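Search products, part numbers, manuals
Go

Products > Bench Cells > Two-Arm Cells > Setup and Care

Print this page | E-mail this page

Sotbridge Two-Arm Bench Cell: Setup and Gripper Care

The Sotbridge is a tabletop cell for pick-and-place work with mixed household goods. Two articulated arms share one work surface. Each arm carries a parallel gripper and is cabled along its upper links. The cell ships with Gernolus finger sets fitted and with one Söderlund hex key for the finger bolts.

Cable dressing

Route the gripper cable along the upper links and hold it with the strap band. Leave a loop at the shoulder large enough for the full wrist turn. A cable that pulls tight at the end of travel will fault the gripper before it damages the arm. Check the loop with the arm at full reach and again with the elbow folded.

Two-arm clearance check

Run the check at reduced speed with ordinary goods on the table: a can, a carton, a sponge, a tray and a small drawer unit. One arm holds an item while the other waits open over its own target. Watch the elbows and the cable loops as well as the fingers.
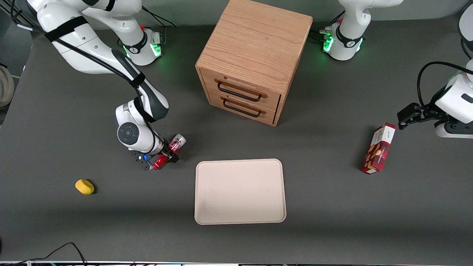 Tarek Qudah: We run the clearance check with the drawers pulled out as well. Our cable loop passed with them shut and caught a handle on the first real job. Shortening the loop at the strap fixed it.

The drawer-out check is now part of the procedure. Repeat it whenever a strap is moved.

Finger care

1. Open the gripper fully, stop the arm and lock out power.
2. Wipe both finger pads with a dry lint-free cloth. Do not use solvent.
3. Check the finger bolts for movement. Tighten by hand with the key supplied, then mark each head with paint pen.
4. Restore power and cycle the gripper 3 times with nothing between the fingers.
5. Approach a light carton from above and confirm that both pads meet it together. If one pad touches first, correct the wrist offset before changing the grip force.

Service interval is 400 hours of powered time. Replace the pads in pairs.

Wrist camera alignment

Refit the camera after any finger change. Both fingertips must show in the view with the gripper open. Place a carton on the bare table surface and jog the wrist until the carton lies in the gap between the tips. Save the position under Brodov controller slot 2.
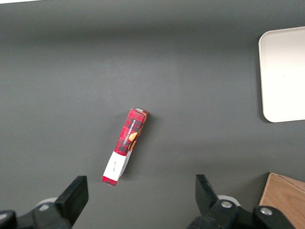

Wrist camera view, gripper open, shortbread carton ahead of the fingertips.

Spare pads: order part 810, sold as a pair. Bolts are not included.

Filed under: Bench Cells, Grippers, Maintenance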